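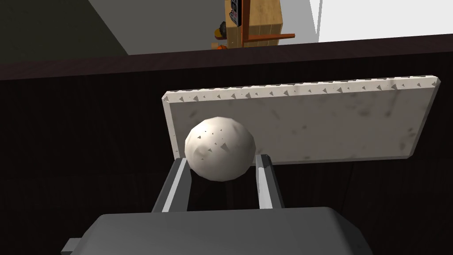 Damier practice (simulated grasping)

The Damier practice, often just called "the Damier", is a set of working rules for people who run and record grasping trials with simulated robots. It covers the way a virtual room is set out, how objects are named and weighed, what has to be written down when a gripper closes on something, and how a finished batch of trials should be checked before it is passed on to anybody else. It has no legal force, and groups are free to take up as much or as little of it as they like, though a batch may only be described as "kept to Damier" if all of the basic rules have been followed from beginning to end.

A typical trial under the practice is a plain enough affair. A two-fingered gripper takes hold of a single object, such as an off-white, stone-like ball, with other things close by (a pale slab lying at a tilt, for instance) and the rest of a furnished room further off. The rules take most of their interest in the small space between and around the fingers, and a good deal of their wording is given over to it.

Origins

The practice grew out of a shared notebook kept by users of Visumier, a program for building and rendering indoor rooms in which robots can be tried out. Several of these users worked for Motix, a firm that writes control software for warehouse arms, and they had fallen into the habit of leaving one another notes on settings that had caused trouble. The notebook was friendly and very untidy. Some pages contradicted others, and one long entry on friction had been copied in twice with different figures.

The first proper draft was put together one October, when the notes were sorted by subject and the repeated ones thrown out. It took its name from the French word for a draughtboard, after the chequered floor that early Visumier rooms were given by default. The floor has long since gone from the program, but the name stuck, and the chequered square still appears on the cover of the printed rules.

Scope

The rules apply to trials in which a simulated gripper picks up, holds, moves or sets down a rigid object. Cloth, rope, liquids and food that changes shape are left out, as are trials with two arms working together. A separate paper on soft objects has been promised for a long while and exists only as a list of headings.

Real robots are outside the scope too, with one exception. Where a simulated trial is meant to stand in for a real one, the practice asks that the make-up of the real gripper be noted next to that of the simulated one, so that a reader can see where the two differ. Finger length, finger thickness and the covering of the inner faces are the points most often compared.

Setting out the room

Under the Damier, a room is described in three layers – the near layer, which holds the gripper and the object it is working on; the middle layer, which holds the supporting surface and anything else within reach; and the far layer, which is everything beyond. Furniture, shelves and walls in the far layer may be as detailed or as bare as the author pleases, but they must stay the same throughout a batch unless the change is the very thing being studied.

Objects in the middle layer call for more care. Anything a finger might touch has to be given a proper solid shape in the simulator, and it is considered poor manners to leave in a "ghost", meaning an object that can be seen but that the gripper would pass straight through. Ghosts are allowed in the far layer, provided they are listed.

Surface patterns are dealt with at some length. Speckles, smudges, veins and grain are welcome, and indeed encouraged, because plain surfaces are thought to make matters too easy for a vision system. The author must say, however, whether a pattern is only painted on or whether it stands up from the surface and can be felt by the fingers. An object may look lumpy and be perfectly smooth as far as the simulator is concerned, and a reader working only from the rendered pictures has no way of telling.

Rules for the grip

The section on gripping is the oldest part of the practice and the part most people have in mind when they speak of it. Its main requirements are as follows.

The width of the opening is to be recorded before the fingers start to close and again once they have stopped.

The closing force is to be capped at a value stated in advance. The cap may not be raised halfway through a batch, however tempting that may be.

A grip is to be called "held" only after the object has stayed between the fingers for 5 seconds of simulated time with its support taken away. Until then the record must say "contact", which makes no claim about what follows.

If the fingers sink into the object, as can happen when the simulator takes its steps too coarsely, the depth is to be noted. Trials with visible sinking are kept in the batch and marked, and they may not be quietly removed.

Round objects have a paragraph to themselves. A ball pinched between two flat, parallel faces touches each of them over a very small patch, and slight changes in the friction setting can decide whether it stays put or squirts out. For this reason the practice asks that every trial with a round object be run 20 times with the friction nudged a little up or down, and that all of the outcomes be given together.

Viewpoints and lighting

At least one viewpoint should look along the fingers towards the object, from close to the palm. Such views are prized for showing how the object sits at the fingertips, though the gripper itself naturally fills a fair part of the picture and may hide whatever lies low down. A second viewpoint from the side is recommended and, for tall objects, required.

Lighting may be flat or strong. Even, flat lighting is the usual choice for a first batch, with harder shadows brought in later on. Each light is to be listed with its position and strength, and the list must travel with the pictures.

Checking a batch

Before a batch is shared, someone who had no hand in making it is asked to go through a sample and compare the written record with the rendered pictures. The worked case printed at the back of the rules is the Bellini batch, a set of 1497 trials of household and decorative objects made in Visumier. The checker looked at 228 of them by eye and wrote a short remark against each one, and the remarks are reprinted in full, grumbles and all. Newcomers are often told to read these before they read the rules themselves, and many find them the more helpful of the two.

The most common fault in the Bellini remarks is a mismatch of names, where one object was called a ball in one file and a stone in another. The practice now asks for a single plain name for each object, chosen at the start, with any further description kept in a field of its own.

Reception

The Damier has been taken up most readily by small groups, who seem glad of a ready-made way of working and of the rather homely tone in which it is written. Larger groups have tended to borrow the gripping rules and leave the remainder. The commonest complaint is that the repeated runs for round objects use up a lot of computing time, and shorter schemes have been put forward more than once. Motix uses the full practice for its own shared batches, with an added rule of its own that the simulator's version number be written at the top of every record.

A smaller disagreement concerns the word "held". Some users feel that the waiting time is too short for heavy objects, which can slide very slowly, and would like it to depend on weight. The present wording allows a longer wait if the author states it, and nearly half of the batches listed in the current edition do so.

See also

Gripper (robotics)
Contact modelling
Friction in simulation
Visumier
Bellini batch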